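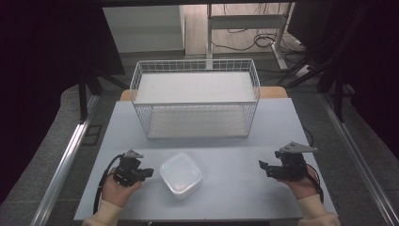
Dranwood used to run itself, and for 800 people on a wet little island it did a pretty good job. Then the mainland government in Jadwood discovered it cared deeply about local administration. First went the island court, then the school board, then the harbor office, all in 3 years and all in the name of tidying up! I keep thinking of a wire basket with a flat white board laid across the top. You can still look in through the sides as much as you please, but most of the opening is covered. Visitors get that view of Dranwood now, and plenty of them go home saying it looks fine.

I went over in March and stayed with Delia Surdu, who sat on the old council until it was folded into a district authority (her word was "swallowed"). She made soup and we talked until after midnight. What bothers her most is the newspaper, the Inga. It still prints 200 copies, same masthead, same crossword, but the letters page has shrunk to two letters, both thanking the ministry for the new road. 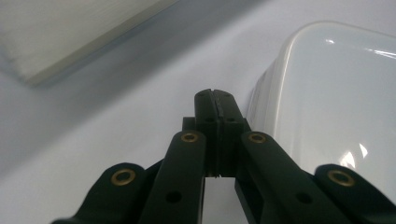
What the road is for

And it is a nice road, I'll give them that. I drove it twice. It runs from the ferry to the new district building, where you now go to ask for the permits your neighbor used to stamp at her kitchen table. Delia is still waiting on hers - a permit to hold a public meeting, indoors, with chairs.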